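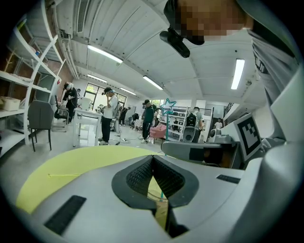
Hand-held gripper practice

Print this article | E-mail this article
Search this site: Enter keyword Go

Hand-held gripper practice is the set of working rules that covers the recording of manual tasks with a gripper tool carried by a person. The rules apply to shared rooms, where several people may be present at once. They are separate from the safety standards for powered robot arms, although some sites keep both in one handbook.

Origin

The Botstead rules, drafted by Kenza Helmy and Tomás Buckley, were the first to be widely copied. An early draft had 34 clauses. The adopted text has 16, and was taken up by Stuvico in July of the same year.

Main provisions

Before a session, the operator checks the finger surfaces and pads for wear and confirms that any fiducial marker is clean, flat and firmly fixed. A marker that has shifted must be calibrated again before use. Cables on the floor are to be kept out of walkways or taped down. Cap-mounted cameras are fitted before the tool is picked up.

Persons in view are told that recording is under way, and faces are obscured before files leave the site. A single batch may hold up to 1,000 recordings - larger sets are split.

Variations

Livov requires a weekly inspection of all tools, held on Friday. Zihan Shi has argued that inspection should follow hours of use instead, a view the current Botstead text leaves open.

See also: Calibration; Fiducial marker; Consent in recording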